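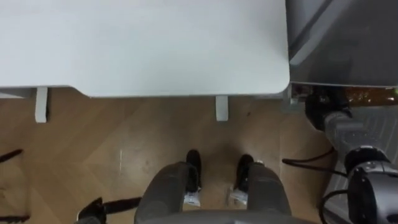
Ticket 231 - Table rocks, second floor workroom, Waltcombe building
Status: closed, then open, then closed, then open again, now closed
The complaint as first filed was four words long: "white table is drunk." Facilities asked for more detail and got "very drunk." So I went up with a level and a cup of coffee, the coffee being the more sensitive instrument. The top is fine. It's the big plain white one with the rounded corner, set on herringbone parquet, and parquet of that age has opinions. You can see the scuffs and pale streaks on it, and I would like it noted that not all of them are mine. Lean on the rounded corner and the whole thing dips, thinks it over, and comes back.

Entry 1
Tightened everything that could be tightened. One bolt on the window side took half a turn, which felt like progress. Put the coffee on the table, leaned on the corner, lost some coffee. Closed the ticket anyway, on the theory that people would sit more gently.

Entry 2
Reopened by the requester, who does not sit gently. Folded cardboard under the leg nearest the corner. Worked beautifully until lunch. Cardboard compresses, as the previous 100 years of restaurant tables could have told me.

Entry 3
Ordered a set of Dreletti stick-on felt pads. They are very nice pads. They made the table rock silently, so the requester could no longer hear it coming.

Entry 4, May 22, 2022
Decided to blame the floor and do it properly. Slid the table 200 mm to the left and the rocking got better. Slid it 120 mm farther and it got worse than when I started. Conclusion: there is a low patch in the parquet, and in February somebody picked the one spot in the room that puts a leg in it. Moving the table left for good is out, as the requester wants to keep reaching the gray unit on the right without getting up. Fair enough. Put it back where it was.

Entry 5
Took off the felt pad at the low leg and fitted a Clornix screw-in leveling foot. The thread didn't match. The Clornix box says "universal," a word I now read the way I read "serves four." Uchida, our supplier, swapped it for a smaller one with no argument, and that one went in by hand. Turned it down until it touched, then a quarter turn more. Leaned on the corner. Leaned on it harder. Sat on it briefly, against policy. Coffee stayed in the cup.

Resolution
Adjustable foot on the low leg, felt pads left on the others. If the table is ever moved, even a little, the foot will be wrong and the rocking will come back - please put in a new ticket and don't add cardboard. I've left pencil marks on the floor by the legs. They rub off, so mop around them.

Requester comment
Table is sober. Chair squeaks now, or maybe I can just hear it. Opening a separate ticket.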